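Last updated 28 August 2025

In Praise of the Slow Fingertip Change

I have been looking after hand-held grippers for long enough now that people bring them to me the way they used to bring my aunt their sewing machines, with a hopeful look and a story about how it was fine yesterday. I don't mind. I like the stories. But I would like to make a case for a small, dull job that gets skipped more than any other, and that is changing the fingertip pads slowly, with a cup of tea next to you, before anything is wrong with them.

Let me start with the pads themselves. Ours are the ribbed kind, dark blue, and they do nearly all of the touching. The linkages get the attention because they are clever and they move, and I have heard grown adults argue through an entire lunch about play in the pins. Meanwhile the pad is the part that meets the sock. A worn rib doesn't announce itself. The tool still opens and closes, the jaws still come together, and the person holding it starts squeezing a little harder and tilting the wrist a little more, and after a week that has become the way they pick things up.

I learned this from Ga-eun Bae, who trained me at Drandberg when I was still the sort of person who fixed things by tightening them. She had me take a tool with old pads and pick up a scrunchie 25 times, then fit new pads and do it again, and she made me write down where my elbow was. I thought it was silly. My elbow had been up near my ear for most of the first set! I have kept that sheet of paper, and I still show it to people who tell me their pads have plenty of life in them.

The usual schedule in our shop was to change pads every 200 hours, and I believe that number came from somebody dividing a box of pads by a year. I have nothing against a number. It gets the job onto the wall calendar. But rigid parts and soft parts wear on different clocks, and a tool that spends its days on plastic cups is living another life from one that works through knitted cuffs, fluffy headbands and sheer little things that snag if you look at them wrong. Laundry is hard on pads. Lint packs into the ribs, and once they are full you are more or less picking things up with a smooth block.

So what I do now, and what I would gently push on anyone with a bench and 18 spare minutes, goes like this. Open the jaws all the way and brush the ribs out with a dry toothbrush. Look at both pads from the side, together, with the jaws open, and compare the slant of one with the slant of the other. Then close them slowly on a strip of thin paper and tug. If the paper slides out at one corner, the pad is seated crooked or it is going, and either way it comes off. Change them as a pair, always. I know the other one looks fine. Put it in the drawer if you must – I have a drawer like that myself and I have never once used anything out of it.

Check the pins while you are in there, and leave them alone if they are snug. I have seen more linkages spoiled by a helpful screwdriver than by hard use.

A friend who keeps the Fullum cell going thinks I am sentimental about all this. His view is that pads are cheap, operators adapt, and you should swap them when somebody complains. He has a point about the cost. Where we part company is the adapting. A person can adapt to almost anything, and will do it kindly and without mentioning it, and then you have a tool that only works in that one person's hand. I had a Sterner bench tool like that for most of a November. Everybody borrowed it, everybody but its regular user hated it, and the whole trouble was one pad that had gone on a hair off square.

The other thing I'd ask is that you try the tool on something real before you hand it back. At Delacroix they test on a foam cube, and a foam cube will forgive you anything. Spread out some socks and hair things on a soft surface, where the cloth gives under the tips, and go in for the thinnest piece first. You'll feel in your fingers whether the pads are meeting properly, well before a checklist would tell you, and then you can finish your tea. 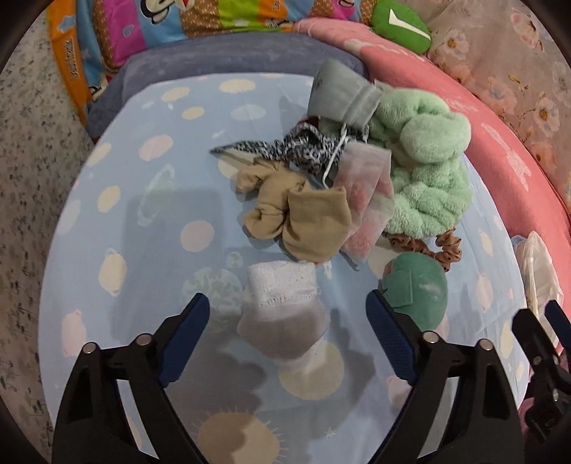

Jaws open at a sock-like item, a scrunchie and headband waiting their turn.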